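Numeck sets equipment budget for two-arm kitchen stations

2020-12-20

Numeck will buy 18 two-arm robot workstations for its Kurkimstead site over the coming year, the company told suppliers this week. The stations will be used for dishware handling work, mainly loading and unloading racks, and the first of them are due on the floor in June.

The order goes to Obura, which supplied the stations Numeck has been running as a pilot. Each one has a pair of arms on a shared rail at the front of a table, with a gripper on each arm. Numeck said it looked at single-arm units as well. They cost less per station, but the pilot team wanted one arm free to steady a rack or hold a bowl while the other did the placing. 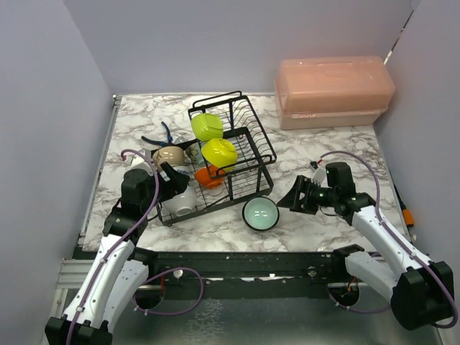
Spare parts took up more of the planning than the arms did. The budget sets aside money for 200 replacement gripper fingers and a stock of cables and clips, all to be held on site. During the pilot, a station could sit idle for days over a part that cost very little, and the company does not want to repeat that with a larger group of machines. It will also keep 2 complete arms in storage as swaps.

Dishes have their own line in the budget. Numeck plans to buy 500 cups and bowls in mixed shapes, sizes and colors, along with wire racks of several designs. Staff at Kurkimstead had been bringing in whatever they could find at local stores – fine for a pilot, but hard to reorder once something broke.

Service is still open. Obura has offered a yearly contract covering all the stations, while Rurkik, a smaller repair firm, has bid on a per-visit basis. Numeck expects to choose between them before the first delivery. The price of the order was not released. Power and floor work at the site is budgeted separately and will be finished before the stations arrive.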